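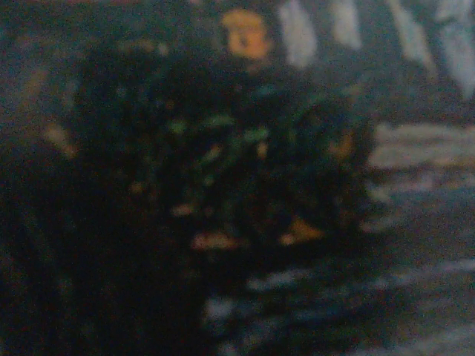 October, morning, Gretura room

Fabric walls, second go. Writing it down before Kaj gets in and tells me it's fine.

The claim from last time was that covering the walls around the table with cloth would do three jobs at once. It would cut the glare, make the room quieter, and give us a backdrop we could swap in a few minutes. I believed one of those. After a week with it I still believe one of those, but it may be a different one.

Glare first. The bare walls did throw light back at the table in the afternoon, no argument there. The cloth is better. How much better I can't say, and neither can anyone else, whatever it says on the whiteboard. "Much improved" is not a reading. Þórarinn took light readings at the middle of the table with the meter from Loven: 400 lux with the blinds open, 131 with them shut and only the ceiling lights on. Good numbers, and I trust them. But both were taken with the cloth up. There is no reading from before the cloth, so they tell us about the blinds. I wrote this on the whiteboard under "much improved" and it has been wiped off.

Quiet: no. Thin cotton over a hard wall is thin cotton over a hard wall. Kaj clapped his hands in the room and said he could hear the difference. I asked him to stand outside, and then to tell me whether I had the spare cloth hung up or folded on the floor while I clapped. He got it right about as often as a coin would. We stopped before it turned into an argument.

Swapping: see below, with the timing.

How it's put up now. Cloth is from Drekow, sold for tablecloths. Washed once before hanging, at Þórarinn's insistence. I thought this was fussing. I was wrong, it shrank 15 mm along the long side, and if we'd hung it first we would have had that to deal with the first time anyone cleaned it. Credit where due. Ironed it on the bench with a towel underneath. The iron leaves a shine if you sit on one spot, so keep it moving.

Fixing is the double-sided tape from Chávez along the top edge, then down the sides. The packet says it comes off clean. I put a test strip behind the door and pulled it off the next morning, and it did come off clean. One night is not a month. There is another strip behind the door with my initials on it, please leave it alone until I say so.

Order that worked: back wall first, starting from the center and going out. Then the left, then the right. Don't start in a corner. I started in a corner, and the slack all walks along ahead of your hand until you have a fold at the far end and nowhere to put it.

Timing for a full swap, one person, everything ready to hand: 11 minutes to take the old cloth down and get the new one up flat. "A few minutes" was the promise. Kaj says it would be quicker with two people. Then it is two people's time, so I don't see what we've gained. I would like to see someone else do it with a watch running before we write any number on the procedure sheet.

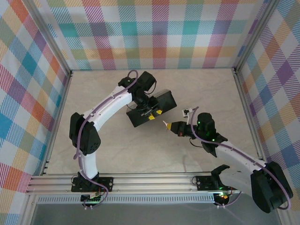

The pattern was never discussed properly. It came up at the end of a meeting, somebody said "something with a bit of color," and an order went in. What we've got is a check with pink, red, orange, yellow, green, teal, blue, purple and white all in it, on the back and both sides, next to a tabletop in pale beige marble pattern. The argument for it is that a busy background is a useful thing to have in the set, and that plain gray is not how anyone's home looks. Fine. I have also never been in a home that looks like this. My own complaint is more practical. A check shows you every mistake you made hanging it. Plain cloth can be a finger's width off level and you'd live with it for a year. With stripes, any lean is the first thing the eye goes to, and two walls meeting at a corner will never agree with each other unless you cut them from the same run and match the repeat, which we did not do.

Þórarinn's answer is that the stripes are a free level. You can line them up against the table edge as you go and skip the spirit level. I tried that on the left wall and I'll admit it helped, up to the point where the cloth had stretched. Then the stripe was straight against the table and bowed higher up. So it's a level for the first hand's width and a guess after that.

On the tabletop. The marble pattern was picked to hide marks and I think it does that too well. I put down one pencil dot near the back and asked Kaj to find it. He needed the lamp. If we can't find a pencil dot, we can't find a crumb, a screw or a smear of tape glue either, and the wipe-down turns into something people do by faith. Suggest wiping in straight lanes, back to front, with the cloth folded so you can see what comes up on it. Look at the cloth, never mind the table.

Lint is my other worry. Cotton sheds, washed or not. I rubbed a strip of clear tape over a patch on the back wall and held it against black paper. Some fuzz, short fibers. Whether that matters I don't know. It was one strip on one patch and I have no strip from the bare wall to set beside it. I am making the same mistake I complained about with the lux readings, and I've noted it here before Kaj can.

Things agreed over coffee:

Take a light reading with one panel down before the next swap, blinds open and then shut, same spot on the table. Þórarinn to mark the spot with something visible on that surface, so not a pencil.

No more ordering by "a bit of color." If there is a next cloth, we get a sample first and tape it up beside the table for a day.

Procedure sheet stays blank on timing until someone who isn't me has done it.

"Quieter" comes off the list of reasons. Kaj agreed, with a face.

Not agreed: whether to hem the bottom edge. I say yes. Raw edges pull, and once a thread goes it will go along the whole width. Þórarinn says pinking shears will do, and that a hem makes a ridge. She may be right about the ridge. I'll cut one offcut each way, leave them both on the bench to get handled, and look again at the end of the month.

Later, 4:40 pm. Kaj has used the spare cloth to wrap the lamp. Spare needs ironing again before it goes anywhere near a wall.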